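Small cars, big questions: what do people in Sarnitz want from their next car?

A project report by Hedvika Kubíček and Fermín Huenchumán
Handed in on February 10, 2021

1. Why we picked this

We both like cars, but we like them in very different ways. Fermín grew up in a family where the estate car was a kind of extra room, full of football boots and picnic blankets. Hedvika learned to drive in her aunt's tiny three-door hatchback and still thinks it's the best car ever made. So when our tutor, Rosalía Montes, asked for a project on "a market that is changing", it took us about a minute to agree on small cars.

Car makers keep dropping their smallest models. They say the profit on each one is thin, and that cleaner engines and safety equipment cost nearly as much to fit in a small car as in a large one. We wanted to find out whether drivers in our own town would miss the little ones, and what they would buy in their place. We had a brilliant time finding out!

2. How we did it

We wrote a short questionnaire and tried it on our classmates first. This was a very good idea, as question four turned out to mean three different things depending on who was reading it (we rewrote it twice). The final version had 26 questions. Some were simple, like the age of the car and who drives it. Others asked people to put things in order: price, running costs, boot space, comfort, looks, how easy it is to park.

We posted 700 leaflets with a link to the form through letterboxes in Sarnitz and in the villages on the Paneck side of the river. We got 253 completed forms back, far more than we had hoped for. We also spoke at length with two people in the trade. Montri Rojanasak sells used cars at Villalba, the dealer on the ring road, and Lourenço Seixas runs the workshop at Gikmont.

Everything was done by phone or online except the leaflets, which we delivered on foot. Paneck is much hillier than it looks on the map.

3. What drivers told us

The first surprise was how attached people are to small cars. When we asked which type of car they would choose if they had to replace theirs tomorrow, small hatchbacks came out on top, ahead of family estates and well ahead of anything tall with big wheels. Among people living in the old town the gap was wider still. The streets there were laid out for carts, and several people wrote long, heartfelt comments about wing mirrors.

Out in the villages the picture was different. There, people wanted ground clearance and a big boot, and quite a few said they would go for a taller car next time even if it cost more to run. Snow came up a lot. So did dogs.

Price was ranked first by most people, which we expected. What we didn't expect was to see parking in second place, ahead of fuel costs. We went back and checked this, as we thought we might have mixed up two columns in the spreadsheet, but it was right.

Electric cars got the liveliest comments of all. Many people said they were interested in a small electric car for town use, and nearly as many said they had nowhere to charge it. If you live on the third floor and park on the street, a wall charger is no use to you. We think this deserves a project of its own.

4. What the trade told us

Montri was wonderful to talk to and stayed on the phone for far longer than he had promised. He told us that small used cars with one or two owners hardly stay on the forecourt, and that he now has trouble finding enough of them. When a new model is dropped from the price list, he said, people start asking for the last ones made. He had seen prices for some of them creep up over the past year, and that was new to him.

Lourenço looks at it from underneath, as he put it. He likes small cars since there's less of everything: smaller tyres, smaller brakes, smaller bills. But he also warned us that some of the newer ones are packed so tightly under the bonnet that changing a headlight bulb means taking off the bumper. He showed us this over a video call - with commentary - and Hedvika now checks bulb access on every car she sees.

Both of them thought that small cars would survive, but as a smaller and dearer part of the market. Neither was willing to bet on it.

5. What we would do differently

Our sample isn't a perfect picture of the town. People who answer a questionnaire about cars tend to be people who like cars, and we had very few answers from drivers under 25. We should have asked for the annual mileage too. It would have helped us separate the people who only pop to the shops from those who cross the county every day.

We'd also start the interviews earlier. Montri gave us ideas for at least five better questions, and by then the leaflets were already through the doors.
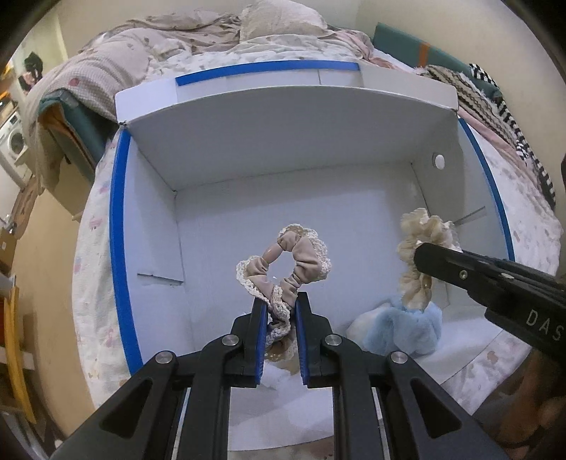 6. What comes next

We would love to repeat the survey in May, with the missing mileage question and a proper section on charging. Over 200 people ticked the box to say we could contact them again, so we have a good start. Fermín wants to add a part on car sharing. Hedvika wants to add a part on three-door hatchbacks, and the discussion continues.

Our thanks go to Rosalía Montes for her patience with our first draft, to Montri and Lourenço for their time, and to everyone in Sarnitz and Paneck who filled in the form. The full list of questions can be had from either of us.

Related projects
- Who still takes the bus to Paneck?
- Winter tyres: what drivers know and what they guess
- Cycling to school, one year on
- The price of a driving licence

We use cookies to remember your settings and count visits. Accept | Change settings

Contact | © 2021 Student Projects Sarnitz | Back to top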